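From: Sowmya Poojary
To: home-sewing list
Subject: Re: [sewing] Silk thread for hand-finished hems?

Someone on the list wrote at 4:15:
> I've switched all my hems to the Burach silk, 500 yards
> for a little more than I used to pay for cotton. Their site
> says the knots never slip and it's "surgical strength."
> Has anybody tried it on wool? I'm tempted to buy
> the whole color range.

I'd hold off on the whole range. "Surgical strength" doesn't mean anything on a spool of sewing thread. Surgeons pick from a lot of different threads, some of them meant to dissolve, and I doubt you want that in a skirt.

Knots slip or hold mostly by how you tie them. I bought 2 spools of the Burach in May and 2 of plain Cirnum polyester, hemmed the same gray wool with both, and couldn't tell which was which without the labels. The silk frayed more at the needle's eye - maybe I had a bad spool, maybe not.

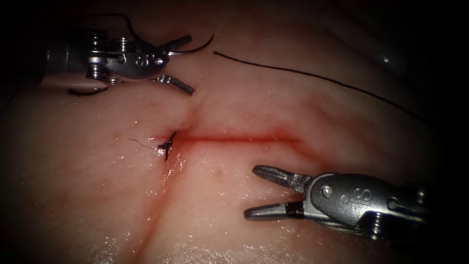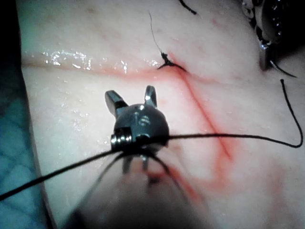

Dark suture thread on pale pink tissue (first one), and looped around a gripper (second one)

As for "never slip," I'd like to see who tested it and on what fabric. The Todorova booklet makes the same claim on page 81 and gives no source either. It reads like one copied the other.

If you still want silk for wool, buy one spool, wax it, and start with a hem you won't mind picking out. I'd want 4 washes on it before I believed anything on the label.

Does anyone still have the old Gulledard needle chart? My copy has lost its back page.

Sowmya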